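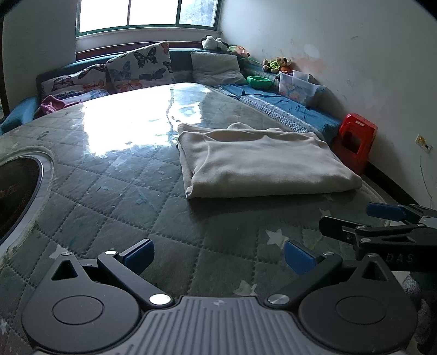 My blanket doesn't work, writes a reader in Zernholm. It was freezing when I got into bed, and the blanket was freezing too, and it only got warm after I had been lying there for ages doing all the shivering myself. Is it broken?

Foulkes Answers > Science > Stuff Around the House > Why Are Blankets Warm?

We are sorry to hear about the shivering. The blanket is fine. It is doing what every blanket does, which is lie there. The heater in your bed is you.

Try it out. Put a thermometer on a chair in your bedroom and leave it until the number stops moving. Let's say it reads 18 degrees Celsius. Now wrap it in your thickest, fluffiest blanket, the one with the bears on it if you have one, and go away for 20 minutes. Come back and unwrap it. It still says 18. You could leave it in there until your birthday and the blanket would never heat it up, because a blanket has no heat to give. It's the same temperature as the chair.

You are different. You ate lunch, and your body has been slowly using it up ever since, a bit like a very slow fire with no smoke. Your heart is working, your liver is working, your brain is (we hope) working, and all of that makes heat. A grown-up sitting still gives off heat at a rate not far from an old-fashioned light bulb. The heat leaks out through your skin into the room, and normally you don't notice it going.

What the blanket does is get in the way.

How does a blanket get in the way?

Mostly with air. It sounds like a cheat, but look closely at a bit of wool or fleece and you'll see that it's a tangle of tiny hairs with gaps between them. The gaps are full of air, and heat is very bad at getting through air that is sitting still. It has to be passed along from one little bit of air to the next, and air is not good at passing things along.

The important part is the sitting still. Air that can move around is a menace. Warm air floats up, cold air slides in to take its place, and your heat goes off to warm the ceiling, where only the spiders enjoy it. The hairs in a blanket stop this by chopping the air up into tiny pockets too small for it to go anywhere.

Quilts do the same job with stitching. Between the top cloth and the bottom cloth there is a layer of fluff, and the stitches hold the fluff in place. Without them it would all slide down to one end, and you would have very warm feet and a cold everything else. Ducks and geese worked this out long before we did, and they did it without sewing.

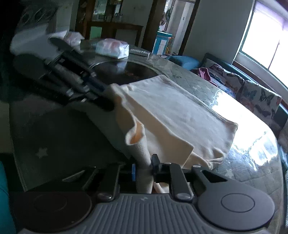 Thin cloth is another matter. A single cotton sheet has very little fluff in it, so it can't hold much air, and on a hot night in July that suits everybody. Fold the same sheet over a few times, though, and it gets warmer to lie under. You now have several layers with air trapped in between them. This is why your grandmother tells you to wear two thin sweaters when you only wanted to wear one. She is right, and she will mention it again.

So why does the bed feel cold at first?

When you climb in, your skin is warm and the sheets are not. Heat goes from the warm thing to the cool thing. It never goes the other way by itself, no matter how much you complain. So for the first few minutes you are paying to heat the sheets, the blanket and the top of the mattress. Once they have warmed up, they stop taking so much, and you get to be cozy.

You can speed things up by curling into a ball. A curled-up person has less skin facing the cold than a person spread out like a starfish. Cats know this. You can also ask for a hot-water bottle, or put a cat in the bed ahead of you, if the cat agrees.

Can a blanket keep something cold?

Yes, and this one surprises people. In the hills above Fanano we once watched a family carry their ice pops to a picnic wrapped in a wool blanket, on a day in April that had forgotten it was April. The blanket didn't care which side the heat was on. It slowed it down either way, so the heat outside had a hard time getting in to the ice pops.

If you want to check, take two ice cubes the same size and put each one on a saucer. Wrap one saucer in a thick scarf. Leave the other one bare. Then guess which one will be a puddle first, and write your guess down so that you can't change it later. Use a scarf that belongs to you.

Animals Space Your Body Stuff Around the House Ask Us Back to top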